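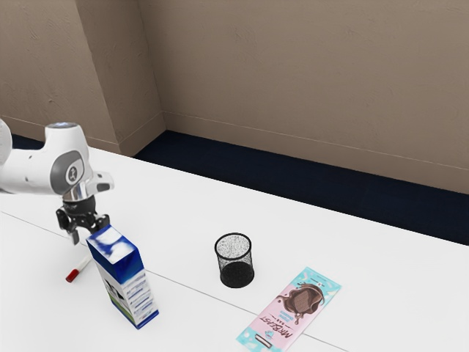 Milk carton, white table.

Sat 28 June

Slept badly and gave up on it at 5, so I did the thing I swore I wouldn't do on a weekend and opened the supplier survey for the Tusska order. Forty lines on the spreadsheet, one for every smelter our vendors say they use, and my job is to work out which of them are real, which are the same company spelled two ways, and which are just somebody's trading office with a nice letterhead. We only make hinges and lamp parts! When I started at Fullemer I thought I'd be picking finishes.

Anyway, 29 of them matched the list fine. Coffee. Then the rest, which took me all morning, and I'm still stuck on 4 that don't match anything. Two are tin, one is tungsten, and the last one just says "various" in the metal column, which made me laugh out loud in an empty kitchen. How do you smelt various?

The cobalt is what's really bugging me, though. The big customer wants it added to the form this year, and the new battery lamp has cobalt in it, and the battery comes from Vemitik, who answered every single question with "unknown" and then signed at the bottom as if that settled it. I wrote them a snippy email and deleted it. Wrote a nicer one and saved it for Monday. I do get it, sort of — they buy from someone who buys from someone, and by the time you're back at the mine you're six phone calls deep and in a different time zone. But I sent them the questions in January! They've had the whole winter and spring to pick up a phone. 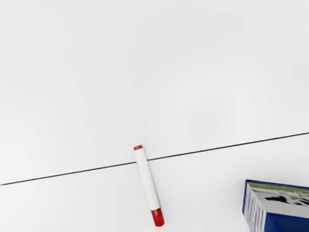 And I keep going back and forth on what we even do if they never answer. My boss says drop them. I said that at the meeting too, very loudly, and then I read that long piece about how buyers dropping a whole region can leave the small diggers worse off than before, and now I'm not so sure of myself. I'd like to keep pushing them for a while longer. I don't know how long is a while.

Walked down to Figueroa after lunch to clear my head and bought peaches (too hard, should have squeezed them) and a birthday card I don't need until fall. Too hot to stay out. Came home, opened the spreadsheet again, moved "various" to the bottom of the page so I wouldn't have to look at it.

Tomorrow I'm not touching any of it. Laundry, and I have to call the landlord about the window. If the peaches soften up I might make that crumble thing again, with less sugar this time.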